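Bedside: travel diary entries written in other people's spare rooms

README

Welcome, and thank you for opening this file before the others! Bedside is a collection of 300 diary entries written by travelers who were staying the night with people they had only just met. The name comes from where most of them were written — on a pad or a phone, propped up against a pillow, with the host already asleep down the hall. The entries are long and short, cheerful and grumpy, and a fair number of them are mainly about soup.

I started gathering them after my own long trip, when I was passed from sofa to sofa by people who would call a cousin in the next town and say, there's a fellow here who needs a bed tomorrow. I kept a diary every night and posted it online whenever I could borrow a computer. Other travelers wrote to me, I wrote back, and after a while we were swapping whole notebooks. Waltraud Gasser had hers in a shoebox, written in pencil, and she typed up every page herself over one August.

What is in the folder

entries — the diary texts, one plain text file per night. The file name is the writer's short name followed by the night's place in their trip, so gasser-night-9 comes before gasser-night-56. Please sort by the number and not by the alphabet, or Waltraud will arrive at the coast before she has left home.

hosts.csv — one line per host, with a made-up first name, the kind of home (farm, apartment, boat, and so on) and what the traveler offered in return for the bed. The "offered" column is my favorite part of the whole thing. People washed dishes, painted fences, read to grandmothers, and in one case sat up all night with a goat.

legs.csv — how each traveler got from one bed to the next. "Lift" means a ride from a stranger, "host lift" means the host drove them, and "foot" is used only when they walked the whole way. Where the diary doesn't say, the field is blank, and I have left it blank on purpose. I would much prefer a hole to a guess.

notes — my own remarks on spelling, dialect and place names, plus the ones Eliseo Xolalpa sent me while he was checking the translations. His are better than mine and I have kept them in his words.

Where the entries come from

Most were posted on personal sites that have since gone quiet. I asked every writer for permission, and everyone in the folder said yes in writing. Three writers asked to be listed under a different name, and I have respected that without marking which ones they are. The entries from Leobardo Orozco were first read aloud on a small evening radio program, so they have a rhythm to them and he tends to say goodnight at the end.

Entries not written in English were translated by hand. The original is always kept in the same file, under the translation, with a blank line in between. If you read both languages and find something that sounds stiff, please tell me. I'm quite sure there are places where a joke has died on the way over.
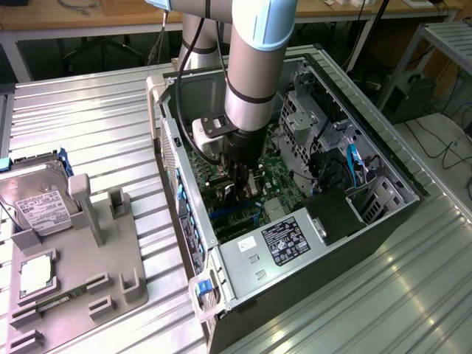
Gripper at the memory slots, tower on its side.

How the texts were cleaned

Very lightly! I fixed broken characters (old blog software did terrible things to apostrophes), removed comment sections, and took out phone numbers, street addresses and surnames of hosts. I did not fix spelling or grammar. When someone is writing at two in the morning after a long bus ride, the tiredness shows in the sentences, and to me that belongs to the record as much as the name of the town does.

Names of towns were kept unless a host asked otherwise. Where a town has been taken out you'll see the word TOWN in capitals. Brand names, bus companies and restaurants are as the writer gave them, right or wrong.

Ludger Schmieder went through all the files a second time looking for personal details I had missed. He found a good few, including a very recognizable description of a parrot, and we agreed with the owner that the parrot could stay.

What it may be useful for

People have asked me for these texts to study how strangers describe one another's homes, to follow how a trip changes in tone from the first week to the last, and to teach a writing class. Melquiades Manríquez used an early version with his evening students, who had to pick one night and retell it from the host's side. I loved reading those, and he has promised to ask the students whether some of them can be added.

What it isn't so good for

Please don't use Bedside to say anything about what travel costs, how safe hitchhiking is, or how hospitable one country is compared with another. The writers chose themselves, the hosts chose themselves, and nights that went badly are much less likely to have been written up. There are unhappy entries in here (Leobardo's night in the garage, for one), but fewer than there ought to be. The writers are also mostly young, mostly traveling alone, and mostly people who enjoy talking to an audience.

Some entries mention drinking, illness or a quarrel between family members. Files of that kind have the word "care" on their first line so you can set them aside if you're choosing texts for younger readers.

Terms of use

You may read, copy, print and quote from the collection for any purpose that doesn't make money. If you'd like to put an entry in a book or a program that is sold, write to me and I'll put you in touch with the person who wrote it. Do please name the writer as given in the file. Nobody in the collection may be contacted on the basis of what they wrote here, and please make no attempt to work out who the hosts were.

Known problems

The Villalobos notebook is missing several pages in the middle, where the trip moves from the mountains to the lake. We know the pages existed. If they turn up, they'll be added under the same numbering, and the gap has been left open for them.

Two entries from the same traveler describe what seems to be the same breakfast. I asked, and she says they were different breakfasts.

The accents in legs.csv may look wrong if you open it in an older spreadsheet program. Choose UTF-8 when it asks and they should come back.

Corrections and new diaries are always welcome at the address in contact.txt. I read everything, usually late in the evening, and I'm slow to answer in the summer when I'm away myself.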